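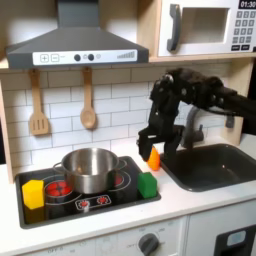
*Photo: Kimutai Owino*

17/06/2025

I moved the home network onto VLANs over the weekend, having put it off since October. These are my notes, mainly so I can find them again.

The old setup was one flat network. Everything sat in the same address range: laptops, phones, the printer, the doorbell and a pile of cheap smart plugs. It worked, but the plugs were noisy and I didn't like them being able to reach the file server.

The router is a Grunell and the main switch is a Starken with 10 ports. Both support tagged VLANs. The access point upstairs is an Odera, and it can put each wireless name on its own VLAN, so I didn't need to buy anything.

I made 2 new networks. One is for the smart devices and one is for guests. Our own computers stayed on the original one, which saved changing the fixed addresses on the server and the printer.

The order I did things in:

1. Saved the config from the router and the switch.
2. Created the VLANs on the router, each with its own address range and DHCP.
3. Tagged them on the switch port going to the router and on the one going to the access point.
4. Added the new wireless names.
5. Moved one plug across and left it overnight.

I got step 3 wrong the first time. I tagged the port to the access point but also took the untagged network off it, and that was the one I used to manage it. The upstairs wireless went off and I had to plug a laptop into the switch to put it back.

The firewall rules are short. Guests can reach the internet and nothing else. Smart devices can reach the internet and the time server. Our own network can open connections to the smart devices, but they can't open them to us.

Casting to the television stopped working, as the phone finds it by multicast and that doesn't cross between networks. The router has a repeater setting for this. I turned it on for those two networks only, restarted the television, and it showed up again.

Pradari, the logging tool I run on the server, recorded 288 blocked attempts from the smart device network on the first day. Nearly all of them were one plug looking for a DNS server it had been told not to use. I've left it blocked and the plug still switches on and off.

The printer is still to do. It only has a wired port, and the cable goes through an old unmanaged switch behind the desk, so that will have to be replaced first.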